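Call for test sites: Wekska bench cell for desktop computer assembly

Closing date for applications: January 10, 2026

Dreris is looking for 4 organisations to take part in a supervised trial of the Wekska bench cell before it goes on general sale. The cell fits and removes parts in desktop computers laid on their side with the side panel off. It is meant for repair centres, refurbishers and college workshops that handle the same models of machine repeatedly. 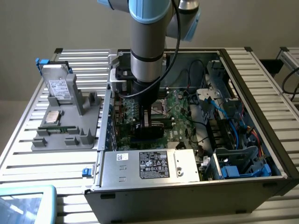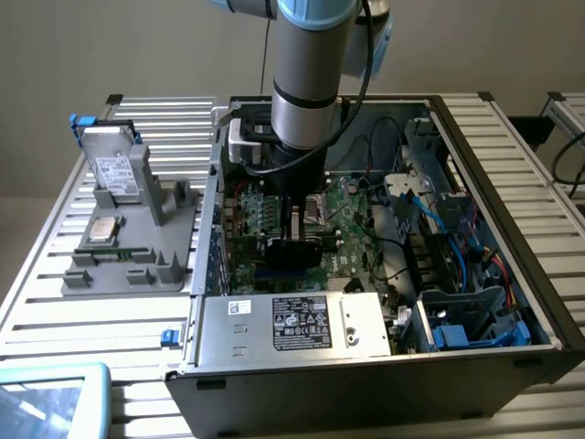 Open tower on the slatted aluminium table, with the hard drive, processor and memory module in the parts fixture to its left.

What is supplied

Each site receives one arm with a two-finger gripper, a slatted table, a hand-held tablet for set-up, and a printed parts fixture. Fixtures are made to order by Gruvness from the drawings in the Wekska parts library. If your machines use parts that are not in the library, send one sample of each with your application. Samples are returned at the end of the trial.

Tasks under test

Memory modules: fit and remove.
Processor: place in open socket. Closing the retention lever is tested separately and may be left to the operator.
Hard drive: move from fixture to drive cage. Cables are connected by hand.

Power supplies, heatsinks and fans are outside the trial.

What we ask of sites

A level floor area with a mains supply, and a bench next to it for hand work.
At least 15 desktop towers of one model, which need not be in working order. Cases must open from the side and lie flat without support.
Two members of staff, one of whom has experience of board-level repair. No programming is required. Training takes 3 days and is given at the Dreris workshop.
A written log of each run, including stops, dropped parts and any damage to sockets or contacts. Log sheets are provided.

The trial runs for 85 working days and ends in May. Sites must be able to keep the cell in the same position throughout, as moving it means repeating the set-up.

Costs

The cell is lent free of charge. Delivery, installation and removal are paid by Dreris. Sites pay for electricity and staff time. Damage to towers used in the trial is not covered, and machines belonging to customers must not be used.

Sites that complete the trial may buy their cell at a reduced price. There is no obligation to do so.

How to apply

Complete the site form and return it with a floor plan and the model number of your towers. Safety assessment is carried out by Beneš before installation, and a place is confirmed only once the assessment has been passed. Incomplete forms will be sent back.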